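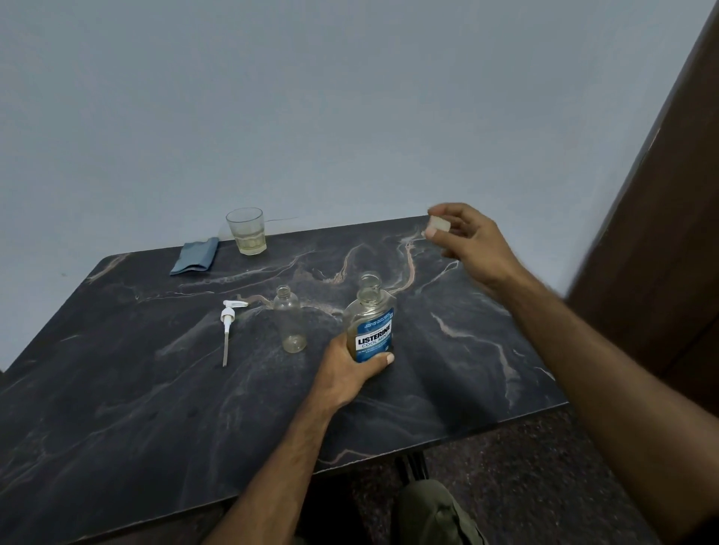

Die Tischplatte in dunkler Marmoroptik, mit Flasche.

Start Beiträge Antworten Medien Gefällt mir

Darcy Cormier
2020-04-07
Thread zum Pleler Vilela, dem Kompakt-SUV mit Längsmotor. Ich fahre den Wagen seit Februar, überwiegend Landstraße, dazu ein Stück Autobahn und zwei Passstraßen. Es geht um Fahrwerk, Antrieb und Bedienung. Zum Design äußere ich mich nicht.

Plattform zuerst. Der Vilela teilt sich Vorderwagen und Spritzwand mit der Limousine Istby. Ab der B-Säule ist die Bodengruppe eigenständig. Der Radstand wurde gestreckt, die hintere Spur verbreitert. Die Hinterachse ist eine Mehrlenkerkonstruktion mit separatem Hilfsrahmen, in vier Gummilagern aufgehängt.

Luftfederung nur gegen Aufpreis. Mein Wagen hat Stahlfedern und adaptive Dämpfer vom Zulieferer Flamar. Die Kennfelder für Komfort und Normal liegen so dicht beieinander, dass ich sie auf ebener Strecke nicht unterscheiden kann. Sport ist klar straffer, vor allem in der Zugstufe.

Auf Querfugen bei 100 km/h spricht die Vorderachse sauber an. Hinten kommt ein Nachschwingen, einmal, dann Ruhe. Mit zwei Personen im Fond und Gepäck ist das weg. Die Abstimmung setzt also Beladung voraus. Für ein Familienauto vertretbar, für Alleinfahrer weniger.

Antrieb: Dreiliter-Reihensechszylinder, ein Turbolader, Wandlerautomatik mit acht Stufen. Das Ansprechverhalten unter 2000/min ist träge, darüber linear. Die Schaltpunkte im Normalmodus sind auf Verbrauch gelegt. Wer am Berg überholen will, schaltet besser vorher von Hand zurück.

Allrad über eine Lamellenkupplung am Getriebeausgang. Im Normalbetrieb geht der größte Teil des Moments nach hinten, maximal 40 Prozent an die Vorderachse. Auf nassem Kopfsteinpflaster mit eingeschlagener Lenkung greift die Kupplung hörbar ein – ein leichtes Klacken, laut Werkstatt serienmäßig.

Verbrauch auf meiner Standardrunde: um die 12 Liter. Die Runde hat viel Steigung und ist nicht mit Normwerten vergleichbar. Auf der Autobahn mit Tempomat deutlich weniger. Eine genaue Zahl reiche ich nach, wenn ich die Tankbelege ausgewertet habe.

Lenkung: elektromechanisch, Motor an der Zahnstange. Wenig Rückmeldung um die Mittellage, ab etwa einer Viertelumdrehung ordentlich. Die variable Übersetzung gibt es nur im Paket mit den größeren Rädern. Ich würde auf beides verzichten, die Reifenflanke fehlt auf schlechtem Belag.

Bremse: vorn Vierkolben-Festsattel, hinten Schwimmsattel mit integrierter Parkbremse. Pedalweg kurz, gut dosierbar. Nach der zweiten Passabfahrt wurde der Weg etwas länger, die Verzögerung blieb. Bremsstaub reichlich.

Bedienung: Klima über echte Drehregler. Fahrmodus über Wippe am Lenkrad. Der Spurhalteassistent ist nach jedem Neustart aktiv und liegt im dritten Untermenü. Das ist schlecht gelöst. Ein Update ist angekündigt, ein Termin nicht.

Nachtrag zur Anhängelast, weil gefragt wurde: Das steht im Schein und hängt vom Getriebekühler ab. Den größeren Kühler bekommt man nur ab Werk. Bei Gebrauchten unbedingt die Ausstattungsliste prüfen – von außen ist der Unterschied nicht zu erkennen.

Zweiter Nachtrag. Reifendruck ab Werk war bei mir auf volle Beladung eingestellt. Nach Korrektur auf Teillast rollt der Wagen merklich besser ab. Die Tabelle klebt in der Tankklappe. Anlernen der Sensoren über das Bordmenü, Zündung an, Motor aus.

Innengeräusch, Sitze und Licht folgen getrennt.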